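A white tub on the table as Clekamham's spring swap gets sorted

30/10/2024

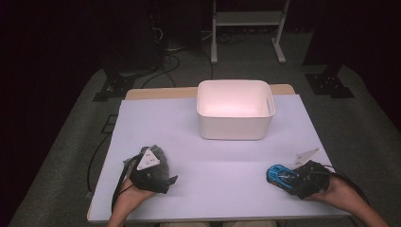
Do I need to bring my own tub to the swap?
Bring one if you have it, but there will be plain white ones at the sorting tables for anyone who turns up with an armful and nothing to put it in.

The Clekamham household swap is back, and if the July one is anything to go by, it would pay to come early and wear comfy shoes. The winter swap took in 816 items over a single morning, everything from egg cups to a perfectly good doona set, and 318 of those had gone to new homes before the urn was even hot. What was left over went into storage at the Orosier Street rooms, and the sorting of it has been keeping people pleasantly busy ever since.

The idea this time is one tub, one kind of thing. Kitchen bits go in with kitchen bits, craft supplies with craft supplies, and so on down the line, so that you can wander along and have a proper rummage without finding a potato masher among the knitting wool (which did happen in July, more than once). The tables are being covered first, partly to save the timber and partly because small things like buttons and screws are so much easier to spot on a pale surface.

Open plastic tubs have been chosen over cardboard boxes this year. The boxes were free and we were very grateful for them, but a few gave way at the bottom on the walk from the car park, and there is only so much cutlery you can pick up off the bitumen before you start wishing for something with a handle. The tubs came from Zamudio Hardware at a very kind price, and any that survive the day will be lent out to families who are moving house over summer.

If you have things to give, please wash them, dry them and drop them at the side door of the rooms. Lids should be taped to whatever they belong to. Jigsaws are welcome, though a note on the box about missing pieces would be a kindness – somebody always gets to the last bit of sky and finds a gap. We can't take mattresses, electric blankets or paint, and big furniture is better listed on the noticeboard at Tero Café, with a phone number and a colour.

Drop-offs close at 7 pm the evening before the swap. Entry is a gold coin, and the $825 raised in July has already gone towards new shelving for the storeroom.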